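Datasets > Student projects > Manipulation
3 min read

# Hamby Kitchen Set

Teleoperated pick-and-place episodes recorded by the Prorkside robotics club on a toy kitchen. The set holds 361 episodes, 58 of them kept back for testing. Maintained by Marisol Cortés.

## Task

Each episode starts from a spoken or typed instruction, such as "put the vegetable in the pot" or "move the green block to the sink". Club members took turns driving the arm. Most had no practice before the fall term, so expect pauses and second tries.

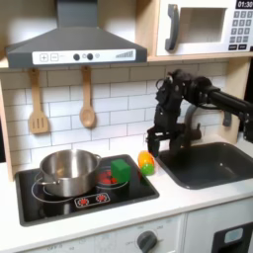
Instructions are stored as plain text, one line per episode, in the driver's own wording. We did not clean them up. The same toy can be "carrot", "pepper" or "corn" depending on the driver, and the orange and green one standing by the stovetop goes by all three. The green cube is always "block" or "cube". Stove positions are given as left or right, front or back - as seen facing the oven dial.

## Files

- `episodes/` - one folder per episode
- `splits/` - train and test lists
- `notes.txt` - driver remarks, unedited

Version 2 fixes the gripper timestamps. If you downloaded the set before December, get it again. The loader is called Lis and lives in its own repository; run it with `--check` first.

## Known problems

Toys set down close to the sink sometimes go in. Those episodes are marked `dropped` and left in the training split. Grasps on rounded toys fail more often than grasps on blocks.

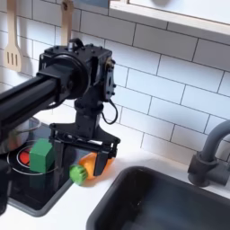 Ditport wrote to ask that the dropped episodes get their own list, saying "we filter them out every time and it would save us a step." The list will be in the next version. Until then, filter on the `dropped` field.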